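Wastent Moves Food Handling Staff Into Robot Training Roles

Print this story
E-mail this story

Wastent, the contract catering company, has reassigned 16 members of its kitchen and serving staff to a new unit that records manual work for the training of automated plating equipment. The unit opened in July at the company's Medum site and operates under an agreement with the equipment developer Hosseinzadeh.

Employees in the unit use hand-held grippers to carry out tasks that they formerly performed with their fingers or with tongs. The recordings are passed to the developer, whose engineers use them to prepare the control software for robot arms.

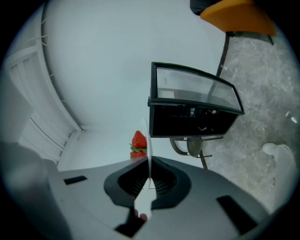 Wastent has given priority to soft fruit, where damage in handling leads directly to waste. Staff in the unit practice approaching each piece at an angle that avoids bruising the skin. A thin, pale finger on the gripper, set close beside the red strawberries, is the part that must be guided with the most care, and employees are expected to learn its reach before they are assigned to regular recording. The training period lasts 20 working days.

The company has submitted 428 recordings to date - 314 of these have been accepted for use. Those not accepted are returned to the unit with written comments, and the employee concerned is given paid time to review them.

Under the terms announced to staff, hourly pay is unchanged and no position will be removed while the agreement is in force. Shifts in the unit are shorter than those in the kitchens, and employees may ask to return to their former duties at the end of any month. A rest break is scheduled in each recording session, as repeated use of the grippers places a strain on the wrist and forearm.
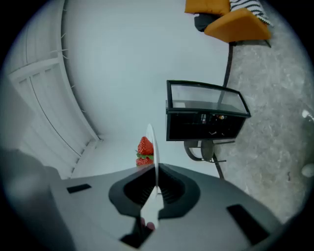

Rolness, the association that represents catering employees at the site, said it welcomed the guarantee on pay but regarded the terms as incomplete. It asked the company to state in writing what would happen to kitchen positions once the equipment was installed, and said that employees whose skills were recorded should have first claim on the jobs of operating and maintaining it.

Wastent said that it would reply before the agreement comes up for renewal. A second group of employees will begin training in the fall. 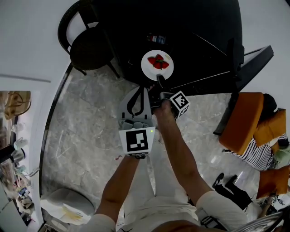 Strawberries on a plate during work with hand-held grippers.

Search this site Enter keyword Go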